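Print this section
E-mail this section

3.2 Cell layout and upkeep of the tray-handling station

The Runton cell occupies one corner of the carpeted test room at the Sandcombe site. It consists of a yellow shelving unit, a set of black plastic trays, a light grey bin on the floor and a two-armed legged robot that works between them. No part of the cell is bolted down. This was a condition of using the room, and it accounts for most of the maintenance procedures given in this section.

The shelf carries the trays and the small parts that are handled at the station. Trays are returned to the same places at the end of each shift and the positions are marked under each tray with a strip of tape. During the first month the shelf drifted on the carpet by as much as 6 mm between checks. The drift was small enough to leave the arm plans valid but large enough to make a tray rim catch against the fingers on the way down. The shelf is now checked against a wall reference at the start of every session, and again after 200 transfers if the session runs that long.

The floor bin needed more attention than the shelf. Placed directly on the carpet, it slid when the fingers met the rim, and the low pile gave a different amount of resistance depending on the direction of the push. A cardboard base was put under the bin to raise it slightly and to give it a flat footing. The base is a wear item. It softens at the side nearest the robot, and it is replaced when the rim height measured there falls below the value recorded at setup. Boxes are packed close together in the bin so that they cannot shift during a reach; a bin with a single box in it is not used for measured runs.

Upkeep of the arms follows a fixed order. The corrugated bellows is examined first, with the arm extended, and any ridge that stays folded after extension is noted in the log. The collar at the joint housing is then checked with a torque driver. Collar slip was the most common fault in the series, and it showed up in the logs as a slow loss of repeatability – never as a sudden error. Of the 123 entries in the Bolger maintenance log, 40 concern the collar. Forearm cables are inspected last. They are given enough slack at the upper joint to clear the housing through its full travel, and a cable that has been pulled straight is reseated before the next run.

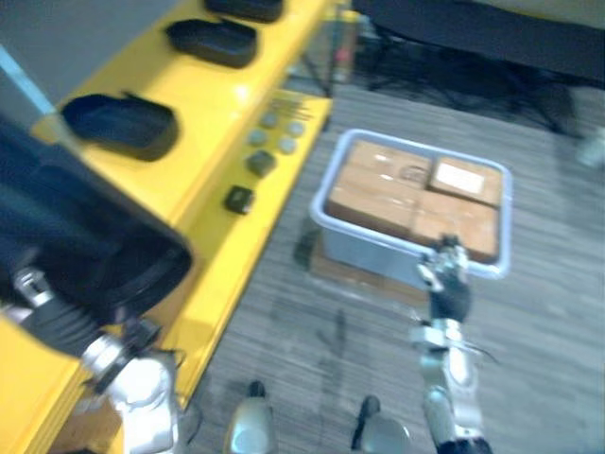 Figure 4. The Runton cell with both arms in use, left arm at the shelf side and right gripper at the rim of the floor bin.

Finger calibration is carried out after any work on the wrist. The gripper is closed on a reference block, opened, and closed again, and the two readings are compared. If they differ by more than the tolerance in Table 2, the wrist is removed and refitted. In earlier work on the Andetgate cell the fingers were recalibrated every morning whether or not the wrist had been touched. We dropped that practice in December after finding no difference in grasp error between calibrated and uncalibrated mornings.

Floor contact remains the weak point of the setup. The feet settle into the carpet during long reaches, and the resulting lean is corrected in software from the ankle readings. The correction works well for single-arm reaches. With both arms extended the error is larger, and for those runs the stance is reset before each transfer – a step that adds time and is included in the cycle figures of Section 4.

Related items
Collar wear in lightweight arm joints: notes from the Bolger log
Andetgate cell: setup and first results
Stance correction on soft flooring
Runton cell parts list and spares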